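Open Day at Plarnex: My Gallery

I spent most of a July afternoon at the Plarnex open day, and I'm still smiling about it! I'd signed up through the Satance makers' newsletter, mostly out of curiosity, and expected a few arms waving behind glass. What I got was three floors of people happily talking shop, free lemonade, and a bedroom. Yes, a whole bedroom, because the demonstration I liked best was all about handling clothes in a home (the program calls it Skoneck, and I never did find out what the name means).

The idea is simple enough to explain to my dad. A person holds a gripper with a camera on it and does ordinary chores, and the recordings are used to teach a robot to do the same ones. I got there at 11, early enough to stand near the front.

Folded jeans on the flowered quilt, with the two fingers of the gripper open wide. I want that quilt, by the way - peonies and roses in brown and slate blue, and a little checked bed skirt to go with it.

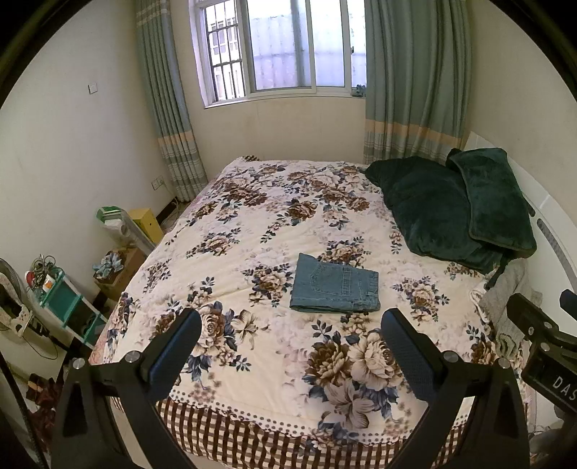

Up close and moving

I'd pictured slow, careful robot motion, but these recordings are made at the speed a person works. We were told a good session can run to 87 short clips, and that the team is hoping for 500 from this room before they change the bedding and start over. That's a lot of laundry!

Look how much everything streaks past the jaws in the next one. The fingers stay fairly crisp while the background goes to soup, and I think it's my favorite of the set for that reason. I also like being able to see the round silvery pins at the joints - you get a real feel for how the thing opens and closes. 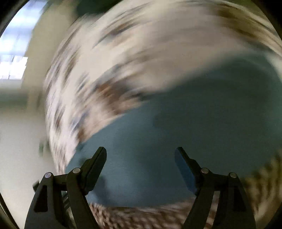 Words and gallery by M. Acheampong

Somebody behind me asked whether denim is harder than a T-shirt. The answer was that it depends on the day, which got a laugh, but then we had a good long talk about thick seams and how stiff fabric holds a fold. I took notes on the back of my parking ticket and now can't read half of them.

A wider look at the bed, with the green pillows up by the white headboard and the jeans in a neat rectangle out on the quilt. There's a bunch of pale blue artificial flowers over in the corner too, and I was very taken with those. It felt like a room you could nap in, and after around 3 hours on my feet I was tempted.
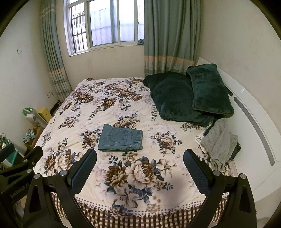 I did get to hold one of the spare grippers at the hands-on table afterward, and my first try at a sock was terrible. My second was worse. The kid next to me picked hers up right away and then folded it in half, so I bought her family a round of lemonade before remembering it was free. If you go next time, park on the far side of the building and head upstairs first, as the line for the hands-on table gets long after lunch. I'll be adding the pictures from the kitchen floor once I've sorted through them.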